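**Bivska open day, December 2024**

I had expected a hall full of robots at Bivska. There was one, under a dust cover, and 12 desks. Most of the work happens on screens – somebody steers a simulated arm around a gray nowhere, picks a thing up, puts it down, and the system files the attempt as an example to learn from.

The project is called Prikolora, and it wants 300 examples per task before anyone trains anything. Visitors were allowed 10 minutes each. My instructor deleted my first six tries with a speed I found unflattering.
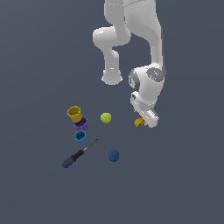 *Simulated arm with a small yellow block in its fingers. Cups, balls and a screwdriver still on the surface.*

Clumsy examples are kept if they end well, which I took personally. The Mirnov room next door replays them at double speed and marks where each grasp starts. Coffee was in the Amato building, across a parking lot, and I carried mine back with both hands. Next open day is in July.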